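The Ashby Clock

Heather Grimshaw had been dead eleven weeks when the letter came about the clock. It was addressed to her, care of her son, and since she had no son it had gone to the flat downstairs, where Fadi Awad opened it by mistake with the gas bill.

The letter was from a repair shop called Bulum. It said that the Ashby mantel clock, ticket 3043, was ready for collection and had been ready since February. There was 28 pounds to pay. If it was not collected by 21st April it would be sold.

Fadi read it twice and put it on the windowsill. He had known Heather for 7 years, mostly on the stairs. She used to knock on his door when her jars were too tight, and he used to carry her shopping up if he heard her coming. He had never seen a clock.

He still had her key. The niece in Turnisum had asked him to hold on to it until she could get down and sort things out, and she kept ringing to say she was sorry, it would be next month. So after his tea he went up and let himself in.

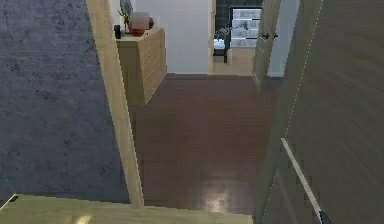
Illustration: Hallway

It was quiet, and it smelled of nothing much. He had expected it to smell of her hand cream. He walked through and looked at the shelf over the gas fire, where a clock would go. There was a clean patch in the dust, as wide as a loaf of bread.

He rang the niece.

"There was a clock," she said. "It was my grandad's. It never worked. She wouldn't have it mended because he'd stopped it himself, the day he lost his job at Clirnutance. She always said it should stay stopped."

"Well, she's had it mended," Fadi said.

The niece didn't say anything for a bit. He could hear a television going behind her and a child asking for something.

"Do you want it?" she said.

"I don't think it's mine to want."

"But could you get it? I'll send you the money."

He said he would. After he'd rung off he stayed a while and ran the taps, because she had asked him to do that, and he picked up the post from behind the door. There was a seed catalogue and a card from the optician. He put them with the others.
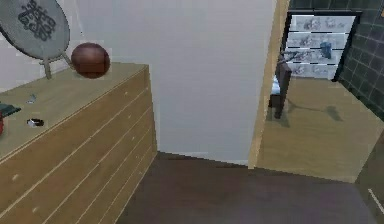
Why would anyone mend a clock after so many years? Heather told the man at Bulum that she was tired of looking at ten past four.

He passed this on to Fadi across the counter, while he was looking for the ticket stub. He was a thin man in a brown overall and he remembered her well. She had come in with the clock in a shopping bag, wrapped in a tea towel, and she had asked him how long the job would take. He had said 8 weeks. She had said that would do.

"Was she poorly?" he asked.

"She didn't say so," said Fadi. "She went in for a few days in January and she didn't come out."

"I'm sorry. I'd have rushed it."

"You weren't to know."

The man wound the clock and set it by the one on the wall, and they both stood and listened to it. It had a heavier tick than Fadi had expected. Then the man stopped it again with his finger so that it could travel, and wrapped it in the same tea towel, which had been washed and ironed by somebody. Fadi paid and took the bus home with it on his knees.

He meant to put it straight back on the shelf over the fire. He got as far as the landing outside her door, with the key in his hand, and thought about it ticking away in there with the heating off until it ran down in a week. Then he would have to go up and wind it, or leave it.

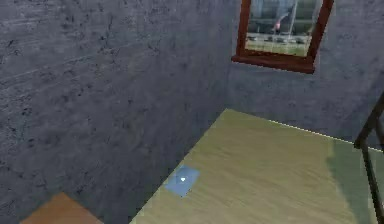

He took it downstairs to his own kitchen and stood it on top of the fridge, where it shook a little when the motor came on. He moved it to the windowsill. He looked up how to start a pendulum clock and it said to make sure the thing was level, so he folded the letter from Bulum in four and put it under the left side.

It went first time. He rang Turnisum and held the phone up to it.

"Can you hear that?" he said.

"Yes," said the niece. "Is it very loud?"

"It's all right," he said. "I can shut the door."

She said she would come down next month, definitely — the child broke up from school then and they could make a day of it. Fadi said there was no hurry. He asked whether she'd want the tea towel as well, and she said she would.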